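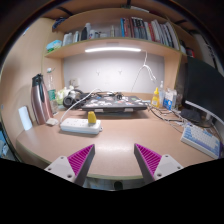

How to Untangle the Cables on a Small Desk

A desk with a laptop, a monitor and a keyboard collects more cable than it needs. Sorting it out takes one evening and very little money. You'll want a few hook-and-loop ties, some masking tape, a pen and a dry cloth.

1. Shut down and unplug
Save your work, shut down the laptop and the monitor, and switch off the power strip. Pull the plugs one at a time, holding the plug and not the cord. Put a piece of tape on each one as it comes out and write down what it belongs to.

2. Sort the cables
Lay everything flat and make two piles: cables you use every day and cables you don't. Old chargers go in a drawer or a box. If you can't say what a cable is for, label it "unknown" and put it in the box too.

3. Place the power strip
Pick a spot you can reach without leaning over the laptop. I like the front left of the desk. Keep water bottles and thermos flasks well away from it — the opposite corner is best — and don't leave a spray bottle next to it either.
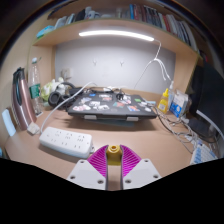 Run the strip's own cord along the back wall if it will reach. Don't plug one strip into another to gain length.

4. Bundle by direction
Cables going to the monitor make one bundle, cables going to the laptop make a second. Fold the extra length into a loose figure eight and close it with a tie. I use the Skeko ties, 20 to a pack, but any brand will do. Leave enough slack to lift the laptop off its stand.

5. Use the wall
Small hooks on the back panel will hold headphones or a loop of cable. Wipe the panel first and let it dry before you stick anything on.

6. Plug back in
Start with the monitor, then the laptop charger, then the rest. Turn on the strip and check each device before you peel off the tape.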